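Progress report to Usitex – Brillimton magazine, fashion portfolio and cover shoot

Jun 13, 2024

## Status

The cover shoot was completed in April, within the three days allowed. Retouching of the cover is finished. Two inside spreads are still with Prokia for color correction, and proofs are due before the next payment request.

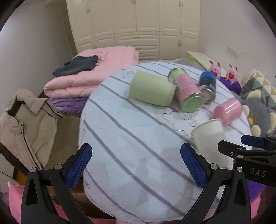
## Spending

Studio rental came to $1090 against a budget line of $2000. The balance has been moved to garment insurance, as the grant terms permit. Styling costs are unchanged. One invoice from Wada, for $400, is open pending a corrected tax form.

## Open items

- Caption text for the knitwear spread: drafted, not approved.
- Usage rights for the behind-the-scenes video: agreed for web only. Print stills need a separate release.
- Garment returns: complete except for one coat, held for a reshoot of the back view.

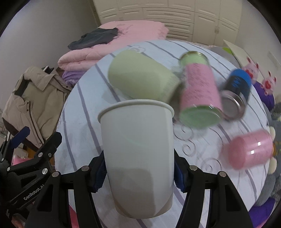 *Production Editor, Brillimton*

The reshoot needs half a day and no additional funds. Usitex is asked to confirm the wording of its credit line – the current layout places it under the contents list – before the pages go to the printer.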